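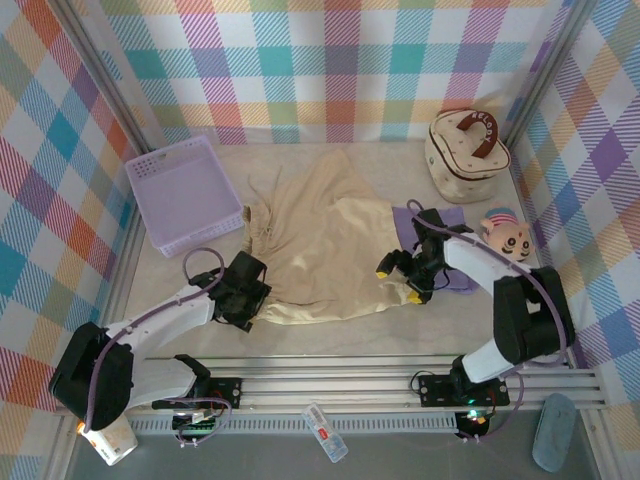 Attachment 1: beige garment on the floor, basket empty, lavender cloth folded at right.

Ticket 283, opened by Lilla Csizmadia
Item: Flellden basket, lavender
Issue: garment does not stay below the rim when put in unfolded. The tie catches in the side grid.

Reply, Arben Dumitrescu, 8:02
Checked with the garment crumpled in the basket. Some fabric still sits over the rim. Lavender cloth kept out.

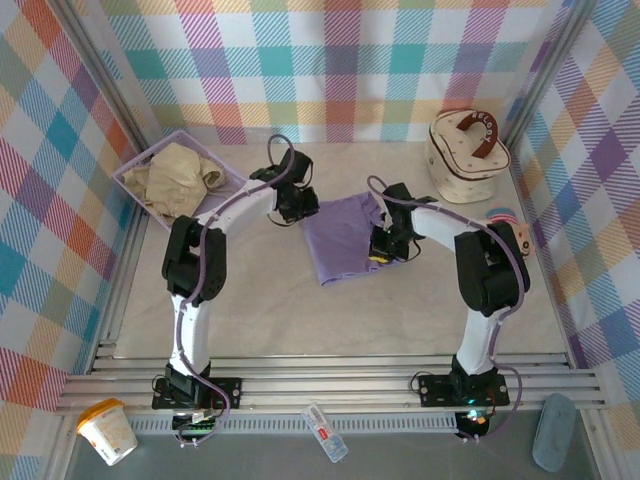

Attachment 2: beige cloth in basket, slightly over the rim.

Next step: fold garment in thirds, tie inside, retest. Status: open.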